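About Boltico

Home / About / Classes / Repairs / Find Us

We mend things made of cloth. We also teach other people to mend things made of cloth, on the theory that this will eventually put us out of business. Fourteen terms in, it has not come close. Most people take the darning class, darn one sock, and bring us the rest.

How it started

Gráinne Nic Giolla was a bookkeeper with a good winter coat and a bad lining. The dry cleaner quoted her a price that was more than the coat had cost, so she bought a library discard called Plain Repairs for the Home and did it herself. It took her eleven evenings. The left sleeve has never hung right and she still wears it, mostly to make a point to the dry cleaner.

Word got around that she owned needles. People began leaving bags on her porch. Some of them had notes pinned on, and some of them were just bags, and she is still looking for the owner of a green corduroy jacket with a theater ticket in the pocket. If that was you, the show was Oklahoma! and the jacket is fine now.

Piret Krūmiņa joined when the porch filled up. Piret trained as a tailor, which means she knows the names of all the things Gráinne had been doing wrong. They rented the old shoe store on Ulholm Street that October, kept the shoe store's benches, and got a sign painted. The painter had room for one word.

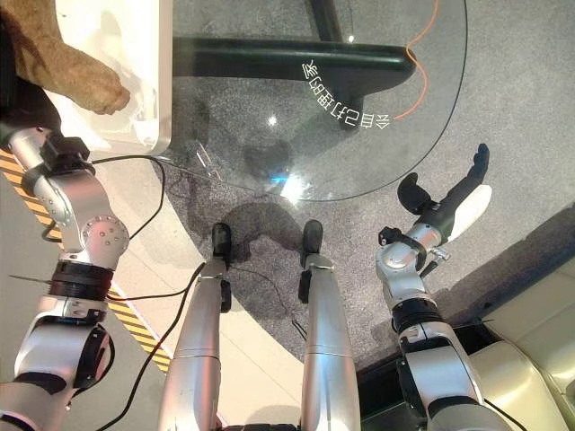 The name comes from a bolt of fabric, with an ending Gráinne thought sounded Italian. We have since been asked for hex nuts, drywall anchors and, in one long phone call, a garage door spring. The hardware store is two doors down and we send them a lot of business. They have sent us one apron.

What we do

Repairs, first of all. Zippers, hems, linings, moth holes, pockets that have given up. Knees. We do a great many knees. Last year we finished 2,842 repairs, and Piret would like it known that 430 of those were the same brand of zipper on the same kind of puffy jacket, and that she has written to the company and had back a coupon.

We do not do wedding dresses the week of the wedding. We have done three.

We do not do leather, wetsuits, or anything with a battery in it. We will take upholstery if you can carry it in by yourself, a rule that came in after the sectional.

Classes run in the back room on Tuesday and Thursday evenings. Beginners' Hand Sewing is four weeks long. You will learn the running stitch, the backstitch and how to find a needle in a rug. Machine Basics is six weeks, and the first of those goes entirely to threading, and people do get emotional. There is also Dhanial, which sounds like a student but is the name of our Saturday drop-in. It began as a typo on a flyer and the regulars refused to let us fix it. Bring whatever you are stuck on. Coffee is a dollar, and worth it if you have just come in from the cold.

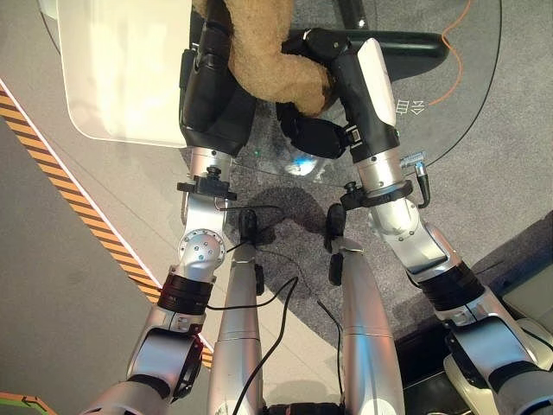
We cap every class at eight people, that being the number of chairs that don't wobble.

Who we are

Gráinne does the books, the front counter and anything involving wool. She will tell you what your sweater is made of by rubbing it, and she will be slightly disappointed.

Piret runs the workroom and teaches Machine Basics. She is patient with beginners and very short with engineers.

Éabha Ó Flaithearta teaches hand sewing and came to us from a costume shop, where she once had four minutes to get an actor back into a pair of breeches. Nothing any of you bring in worries her.

Harvey Grewal took the beginners' class three times and then asked for a job. He handles pickups, labels and the phone, including the drywall anchors. His invisible mending is getting less visible.
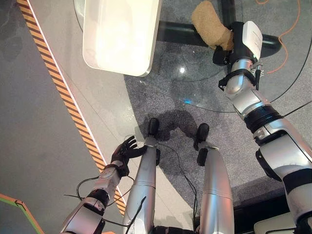

Damian Duda is our machine man. He services the sewing machines once a month and has opinions about oil. Two of our machines are older than he is, and he speaks to those ones more politely.

What it costs

Hems start at $14 and zippers at $28. Everything else we have to look at. We'll give you a price before we start, and if the repair costs more than the thing is worth, we'll say so, and you'll generally tell us to go ahead anyway because it was your brother's. That's fine. We'd do the same.

Money from classes goes into the Mument Fund, our pot for free repairs: school uniforms, work clothes, winter coats. The fund passed $2,000 this spring. You don't have to prove anything to use it. Say "Mument" at the counter and Harvey will write it on the ticket, probably misspelled.

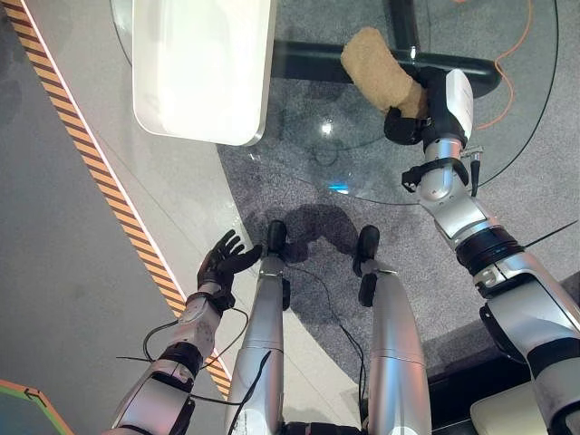

White tray on the round glass table.

Finding us

We're on Ulholm Street between the bakery and a store that has been "opening soon" for two years. Parking is in back. The bell on the door is broken, so say hello.

Open Tuesday to Saturday, ten to six. Closed Sunday and Monday, when we go home and ignore our own mending.

Page last updated Mar 29, 2025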